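Traltthorpe Shared Workshop
Pre-power checklist, tabletop arm build (bench 2)
Filled in by: Noémie Huet
Second look: Dennis Kariuki
Date: 05/05/2023

Use with power OFF until section 3. Write OK, FIX or N/A. Comments go right under the line, not on the back, the back gets lost in the scanner.

1. FRAME AND BASE

1.1 Base bolts tight, paint marks lined up – OK
1.2 Clamp plate flat against underside of bench – OK
Re-did this one, there was a washer missing since March. Dennis found one in the Hudec box.
1.3 Nothing stored inside the swing area – OK
Moved the glue rack. Please leave it moved.
1.4 Shoulder cover on, all screws in – FIX
One screw stripped. Holds for now, not for long. Needs drilling out before we go faster than slow mode.
1.5 Elbow joint, no play by hand – OK
Tiny click at full stretch. Same click as before.

2. WIRING

2.1 Main lead, no nicks, strain relief tight – OK
2.2 Fuse fitted and right size – OK
2.3 Loom clear of elbow at full bend – FIX
Rubs on the Letaver bracket. Put a wrap of tape on, that is NOT the fix. Bracket wants filing or turning round.
2.4 Camera cable seated, has slack at wrist – OK
Re-routed twice. Loop is smaller now and doesnt catch.
2.5 Ground strap bare metal to bare metal – OK
Scraped the paint off, measured it, fine.

3. POWER ON, ARM PARKED

3.1 E-stop kills motors – OK
Both of them. Tried each one alone, then together.
3.2 E-stop reachable from where you actualy stand – OK
The second one was behind the monitor. Now on the front rail.
3.3 Supply voltage steady with all joints holding – OK
3.4 Controller log clean after start – FIX
328 warnings in the log, all the same one, Gultov driver asking for a firmware update. Harmless I think but it buries anything real. Dennis to update.
3.5 Run counter noted – 1,481 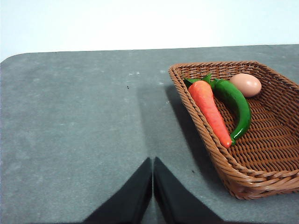 4. GRIPPER AND TABLE

Fingers first. Check they close evenly, no twist, no burrs on the inner edges. Power low, hand on the stop. 4.1 even close – OK. 4.2 finger screws – OK, thread lock on. 4.3 no sharp edges – OK, ran a rag over both. 4.4 objects inside reach – OK, but the carrot and the pepper in the basket are lying with their tips almost touching, so going for one could easily nudge the other. Spread them before any pick run. Egg is up by the far rim, so watch finger clearance to the braid there, slow approach only. 4.5 table surface clean – FIX, little flecks on the gray, wipe down before the next session. 4.6 basket will not slide – N/A till we decide on tape or putty. Dennis says putty. I say tape.

5. SLOW MODE TEST

5.1 Speed cap set and locked – OK
Set to 85 on the controller scale, code is on the inside of the cabinet door.
5.2 Home position repeats – OK
5.3 Soft limits stop before hard limits – OK
Base, shoulder, elbow all good. Wrist stops very late, still inside.
5.4 Nothing rubs over a full sweep – FIX
See 2.3. Same spot.
5.5 Gripper lets go on power loss – FIX
It holds. We want it to hold for objects but not for fingers, so needs a manual release tab. Noémie to print one, and a spare.

6. PEOPLE STUFF

6.1 Glasses on hooks – OK
6.2 Two persons present for any powered run – OK
6.3 Floor tape visible – FIX
Worn through on the door side. Yellow roll is in the drawer under the vise.
6.4 Hair, sleeves, lanyards – OK
Lanyards OFF please, Dennis.

RESULT: slow mode only. No full speed till 1.4, 2.3 and 5.5 are closed.

Comment, D. Kariuki: agree with all of it exept 1.5, that click is louder than before. Want the elbow cover off and a look at the bearing. Add it as FIX. Firmware I can do tonight, will note the new version on the cabinet door – dont power up while its flashing.

Comment, N. Huet: ok, 1.5 changed to FIX. Tape order is in.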